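Last updated: January

The Stairs at Catterall Street

The app gave me a badge for leaving my house. That was day one. I had walked to the end of the driveway, remembered my lunch, walked back, and my phone buzzed with a little cartoon boot and the words First Steps, Champ!

I should explain that I am not a champ. I drive (drove) to work, a distance of 2 miles, and I park as close to the door as a person legally can. But the town of Grekemstead had signed up for something called the Step Race, every employer against every other employer, and my boss, Aurora Louro, wanted to beat Grallitz so badly that she bought herself new shoes and put them on her desk for a week so we could all look at them.

Grallitz is the other accounting office. They're across the river. They have a fountain.

"Thirty days," Aurora said. "We walk to work, we walk home, we walk at lunch. The app does the rest."

The app was called Cosach and it did a lot. It counted your walks and put them on a map, and it turned the whole town into territory, so whichever team walked a street the most got to own it. Our color was orange. Grallitz was blue. On the first morning the entire map was blue except for our parking lot, which I had personally turned orange by looking for my keys.

I wasn't going to get into it. I told my sister that on the phone, and while I was telling her I was walking laps around my kitchen island, and she said, "Why are you out of breath?"

By the second week I knew things about Grekemstead I'd never known in my life. I knew there was a footpath behind the bakery. I knew which dogs were for show. I knew that Catterall Street, which I had driven over every single morning, had a set of public stairs at the end of it that went right down to the river, and that somebody over at Grallitz was walking them every day at 6:30 in the morning, because every day when I woke up they were blue again.

The app only showed handles. This one was HeronLegs.

So I got up at six. I took the stairs down and I took them up and I took them down again, and I stood there at the bottom in the dark, wheezing, and the stairs went orange on my phone and I made a noise I'm not proud of. Then it buzzed. HeronLegs has reclaimed Catterall Stairs.

I looked up. There was a woman at the top in a yellow hat, looking at her phone.

She looked down. We both started walking at the same time, and I want you to picture two grown adults passing each other on a staircase, not speaking, going as fast as you can go without it being running (running didn't count, Cosach was very strict about running). We did that four times. On the fifth pass she said, "Are you okay?" and I said, "Fine, thanks, you?" and had to sit down on the step.

She sat down too. She had a thermos.

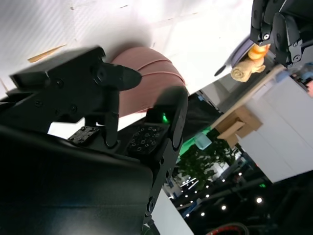 "I don't even like walking," she said. "I just hate orange."

"My boss bought shoes," I told her.

"Ours bought a trophy. For us. Already." She poured some coffee into the lid and handed it over. "It's got our name on it and everything."

After that we still fought over the stairs, every morning, but we did it side by side, because it's easier to keep an eye on somebody that way. She'd take them one day and I'd take them the next. She told me about the fountain, which leaks. I told her about the parking lot.

We lost. I checked the final board standing in line for a sandwich: Grallitz by 519 points, which is one decent Saturday if you've got the knees for it. Aurora went into her office and shut the door, and when she came out she said the word "rematch" to each of us separately.

The app took the map down that night. No blue, no orange, just streets. I set my alarm for six anyway, and told myself it was for the exercise, and when I got to the stairs there was a yellow hat at the bottom already coming up.

"You're late," she yelled. "I've done it twice!"

I said that didn't count anymore, and started down.

Comments

marlow_b: The keys in the parking lot, ha! My office did one of these and my husband strapped his phone to the dog.

Tess in 34B: Need a part two where Aurora meets the trophy.

quietpedal: As someone who got disqualified for jogging to catch a bus, I feel seen by the running rule.

More stories

The Last Bus Has a Piano on It
My Mother Learns to Parallel Park
Lost Glove, Left Hand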